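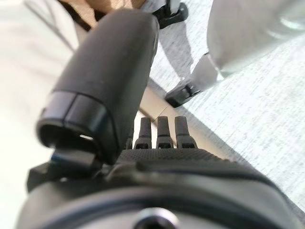

Ticket: Charbonneau House, rear sash windows will not stay open
Status: open, waiting for parts
Opened by: Lorne Friesen

First report (September)

Four windows on the back side of the house fall down after they are opened. The house is one of the old ones that were restored before the sale, and the windows are the original type with cords and weights inside the wall. The two in the upstairs hall are the worst. If I raise the sash by 12 inches it stays for a moment, then it slides down slowly. The kitchen one drops at once. I put a wooden stick under it for now.

I would like to keep the old windows. The agreement with the historical society says that windows visible from the road must not be replaced, and I prefer to treat the back ones the same way.

Reply from Suvix Restoration

Thank you for the clear report. Please check these points before we send a person:
Is the cord broken, or is it only off the pulley?
Is there an access panel in the side of the window, low down, held by one screw?
Was new glass put in during the restoration?

Update, Lorne Friesen

Kitchen: the cord is broken on the left side. I found the panel under the paint and opened it with a thin knife. The weight was lying at the bottom.
Upstairs hall: both cords are whole and they sit on the pulleys. I found nothing broken, so I do not understand why they slide.
Bathroom: not checked yet, the panel is painted too hard.
About the glass — yes, the papers from the previous owner say "Pirkov glass, upstairs, rear." I don't know if the kitchen was included.

Reply from Suvix Restoration

This explains the hall windows. The newer glass is thicker, and the old weights are now too light for the sash. Please take one sash out and put it on a bathroom scale. Then weigh the two iron weights together. The numbers should be nearly the same.

Update, Lorne Friesen

Hall window, left: sash 30 pounds, both weights together 20 pounds. So you were right. I have not weighed the right one, but it looks the same.

I replaced the kitchen cord myself with cotton cord from Warkulico. My first knot slipped, the second one holds. The window now stays where I leave it, also when it is half open.

Still to do: heavier weights for the hall windows, and the bathroom panel. Please tell me if the additional weight can be hung under the old one, or if the pocket is too short for this. I measured the pocket but I forgot to write down the number, so I will measure again tonight and add it to this ticket.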